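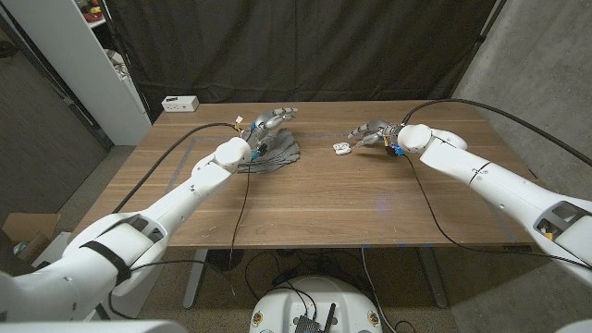

Gray cloth on a walnut-brown wooden table. Photo: Hemport

Hemport opens textile recycling line at Rovetti site

ROVETTI, April – Hemport has started regular operation of a sorting and shredding line for used cotton and wool. The line takes in 35 tons of material per week and runs in 2 shifts.

Incoming bales are opened, weighed and separated by fiber type. Buttons, zippers and coated labels are removed before shredding. The recovered fiber is carded into Flastilus, a nonwoven felt sold in rolls for furniture padding and acoustic panels. Rolls are available in 9 thicknesses.

The line occupies 2775 square meters of the former dye hall. Process water is not required. Dust is drawn off at each transfer point and pressed into briquettes.

"Mixed blends remain the main limit on yield," said Diễm Quách, plant manager. "We accept them only when the label states the fiber content."

Municipal collectors and laundries can request acceptance terms and a sample bale form from the Hemport materials office in Rovetti.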